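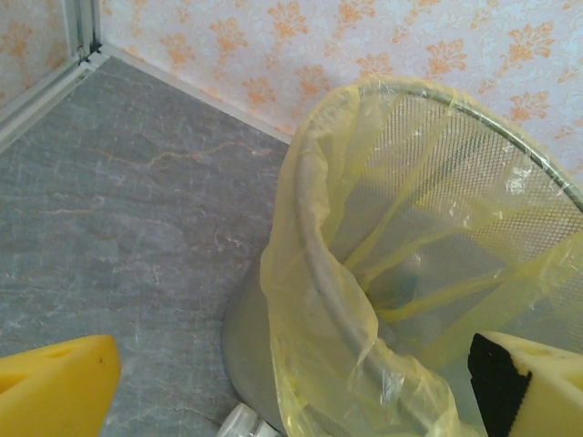 第2章 家庭から出るごみの量と組成

この章で学ぶこと
・ごみの発生量と排出量の違い
・組成調査の手順と、湿重量・乾重量の使い分け
・容器包装が家庭ごみに占める位置
・分別区分の設計が処理工程に与える影響

キーワード
排出原単位、組成調査、四分法、見かけ密度、容器包装、異物混入率、残渣

2.1 はじめに

前章では、廃棄物の定義と法制度の枠組みを扱った。本章からは、処理の対象となるごみそのものに目を向ける。焼却炉の規模、収集車の台数、最終処分場の残余年数は、いずれも「どのようなごみが、どれだけ出るか」という見積もりの上に成り立っている。見積もりを誤れば、施設は過大になるか、逆に受け入れきれなくなる。稼働を始めた焼却炉を後から小さくすることはできないため、計画段階での量と質の把握が重要になる。

家庭ごみは、事業系のごみに比べて一件ごとの量が少なく、発生場所が広く散らばっている。台所、洗面所、個室など、住宅の中のあちこちで少しずつ生じ、小さな容器にためられ、収集日の前に一つの袋にまとめられる。自治体が測定できるのは、原則として集積所に出された後の量である。住宅の中で紙とプラスチックがどのように混ざり、どの時点で分けられるかは、計量器の数字には表れない。

また、家庭ごみは季節や曜日によって変動する。春は引っ越しに伴う粗大ごみと古紙が増え、夏は果物の皮や飲料容器が増える。庭のある住宅が多い地域では、草や剪定枝が可燃ごみの水分を押し上げる。年間の合計値だけを見ていると、こうした変動は平均の中に埋もれてしまう。施設の受け入れ能力は平均値に加え、変動の幅も考慮して決めなければならない。

2.2 発生量と排出量

日常の会話では区別されないが、廃棄物工学では発生量と排出量を分けて考える。発生量は、住宅や事業所で不要になった物の総量を指す。排出量は、そのうち公共の収集や持ち込みによって処理の流れに入った量を指す。両者の差には、庭で堆肥にされた生ごみ、販売店の回収箱に返された容器、知人に譲られた衣類などが含まれる。

この区別が必要になるのは、施策の効果を評価する場合である。ある年に排出量が減ったとしても、住民が物を買わなくなったのか、店頭回収に流れたのか、あるいは不適正に捨てられたのかは、排出量だけからは判断できない。店頭回収の実績値や小売の販売量など、別の資料と突き合わせる作業が必要になる。

排出量を人口と日数で割った値を排出原単位という。単位は通常、g/人・日で表す。原単位は人口規模の異なる自治体を比べるときに便利であるが、昼間人口が多い都市や観光地では、住民以外が出したごみが分子に入り、値が大きくなる。比較の際には、事業系ごみを含むかどうか、集団回収を含むかどうかを必ず確認する。

2.3 組成調査の方法

量に加えて質を知るために行うのが組成調査である。集められたごみから試料を取り出し、種類ごとに手作業で分け、それぞれの重量を量る。標準的な手順は次のとおりである。

(1) 対象地区を選び、集積所から袋のまま試料を回収する。
(2) 屋根のある場所で袋を開け、大きな物を砕き、全体をよく混ぜる。
(3) 試料を平らに広げて四等分し、対角の二つを残す。必要な量になるまでこれを繰り返す。これを四分法という。
(4) 残った試料を品目ごとに分け、湿ったままの重量を量る。
(5) 乾燥機で恒量になるまで乾かし、乾重量を求める。

湿重量は収集と運搬の計画に用いる。車両が運ぶのは水分を含んだごみだからである。一方、焼却時の発熱量を推定するには乾重量と水分の値が要る。厨芥の割合が高い試料では両者の開きが大きく、どちらの値で表した組成かを明記しないと、読み手は誤った判断をする。

なお、四分法は少ない労力で代表的な試料を得るための方法であるが、電池やスプレー缶のように、まれにしか入っていない物の把握には向かない。縮分の途中で除かれる可能性が高いためである。危険物の混入を調べる場合は、回収した袋をすべて開けて確認する。

調査例として、フェブサイド市(Fevside)のケイトン地区(Katon)を取り上げる。この地区は1,624世帯からなり、戸建て住宅と低層の集合住宅が混在している。調査では可燃ごみの袋を50袋回収し、13品目に分類した。重量で最も大きな割合を占めたのは厨芥で、紙類がこれに続いた。ところが、同じ試料を容積で並べ直すと順位は入れ替わり、プラスチック類が首位になった。プラスチックの容器や袋は軽く、かさばる。見かけ密度が小さい品目は、重量の表では目立たないが、収集車の荷箱や保管場所では大きな空間を占める。

この調査からは、もう一つ注意すべき点が読み取れる。資源として別に集めているはずの飲料容器が、可燃ごみの袋からも見つかったことである。集合住宅の集積所で特に多く、資源ごみの収集回数が少ないことが背景にあると報告書は述べている。分別の成績は、住民の意識に加えて、収集の頻度、置き場の広さ、容器を洗う手間といった条件にも左右される。

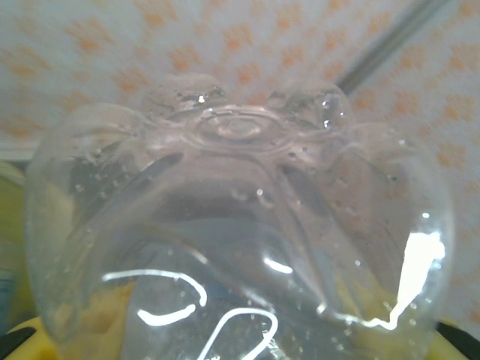

2.4 容器包装の位置づけ

容器包装は、中身を消費した時点で不要になる。家具や家電のように長く使われる物とは異なり、購入から排出までの期間が短い。そのため、生産量の変化がほとんど遅れなしにごみの量に反映される。飲料、食品、洗剤などの販売統計から容器の排出量を推計できるのは、この性質による。

容器の材質は、金属、ガラス、紙、プラスチックに大別される。このうちプラスチックは、樹脂の種類が多いことが再生利用を難しくしている。ポリエチレン、ポリプロピレン、ポリスチレン、ポリエチレンテレフタレート(PET)は、外見が似ていても融点や溶融時の粘度が異なり、混ぜたまま成形すると強度が落ちる。PETは飲料用ボトルとして単独で集めやすく、再生原料としての品質を確保しやすい。

炭酸飲料用のPETボトルでは、底部を花弁状に成形したものが広く使われている。内圧がかかると平らな底は外側に膨らみ、ボトルが自立しなくなる。底を複数の脚に分けると、圧力を曲面で受けながら、脚の先端で立たせることができる。底の中央には、成形時に樹脂を注入した跡が残る。この部分は延伸の程度が小さく、胴部に比べて肉厚である。破砕の工程では、薄い胴部と厚い底部が大きさのそろわない片になりやすく、後の洗浄と乾燥の条件に影響する。

キャップとラベルには、本体と異なる樹脂が用いられることが多い。ポリエチレンやポリプロピレンは水に浮き、PETは沈むため、破砕した後に水槽で分けることができる。これを比重選別という。ただし、発泡させたラベルや印刷の多いラベルは挙動が異なり、選別の精度を下げる。容器の設計段階で材質の組み合わせを決めておくことは、処理段階の費用を減らす手段の一つである。

2.5 分別区分の設計

分別区分を増やせば、一つ一つの区分に含まれる物の純度は上がる。しかし、収集の回数と車両の種類も増え、住宅内では置き場が必要になる。区分を減らせば収集は簡単になるが、選別施設の負担が大きくなり、残渣が増える。どこで分けるかという問題は、作業を住民と施設のどちらに割り当てるかという問題でもある。

区分を検討する際には、次の事項を順に調べる。まず、引き取り先が求める品質を確認する。次に、現在の混合状態から、その品質に達するために除くべき異物の種類と量を求める。最後に、家庭で除く場合と施設で除く場合の費用を比べる。引き取り先の条件を調べずに区分だけを細かくすると、集めた物が行き場を失うことがある。

異物混入率は、区分ごとに集められた物のうち、対象外の物が占める重量の割合で表す。中身の残った容器は、対象となる品目であっても、異物として扱う場合がある。残った液体は重量を増やし、保管中の腐敗や臭気の原因になる。統計を読むときは、この扱いがどうなっているかを脚注で確かめておく。

次節では、排出原単位を用いた将来量の推計方法を示す。人口の予測値と品目別の原単位を掛け合わせる方法から始め、世帯人員の変化を取り入れた方法へと進む。計算には、先に挙げたケイトン地区の組成表を引き続き用いる。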